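Open day at the Sayegh outerwear workshop, Potudberg

Saturday, December 7, 2019

I've wanted to get inside Sayegh for ages, so when the open day came up I grabbed Heloísa Toledo and we took the early bus to Potudberg. Tickets were $4, and that got you the cutting room, the sewing floor and (my favorite part!) the care and folding session in the guest apartment upstairs.

The sewing floor was loud and great. They finish 3,000 jackets a season there, and a woman at the end of the line let us feel the filling before it gets stitched in. I could have stood there all morning, but our group had a slot upstairs and off we went.

The apartment

Neusa Camargo ran this bit, and she does it all on a bed – none of those big steel tables. A black quilted puffer went down on the brightest green blanket I've ever seen, front up, zipper closed, arms out.

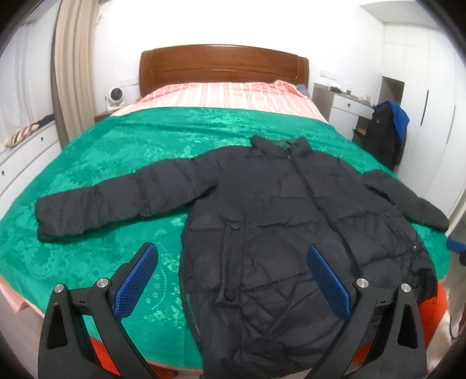 Neusa's first rule is to close everything before you fold, snaps included. Then smooth from the collar down with flat hands and push the air out toward the hem. I've been rolling mine up like a sleeping bag for years, and she pulled a face when I told her. Sleeves come in across the chest next, then the bottom goes up to the collar. Heloísa got hers neat on the second try. Mine looked like a pillow.

I have to mention the bed too, with its wide brown headboard, gently arched along the top, and pink striped bedding. My grandmother would have moved right in. 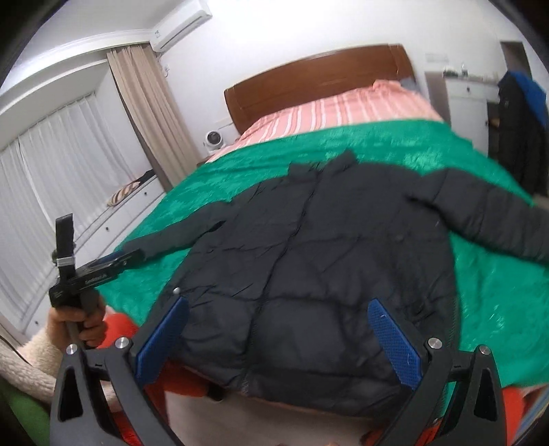

Shop and practical stuff

The shop is by the exit and it's small, so go early. I bought a repair kit for $15 and talked myself out of a vest. Lunch was soup at the Dullisow cafe across the road – very good, very slow. The next open day is in May, and they'll have the dye room open by then, so I'm already trying to talk Heloísa into coming back.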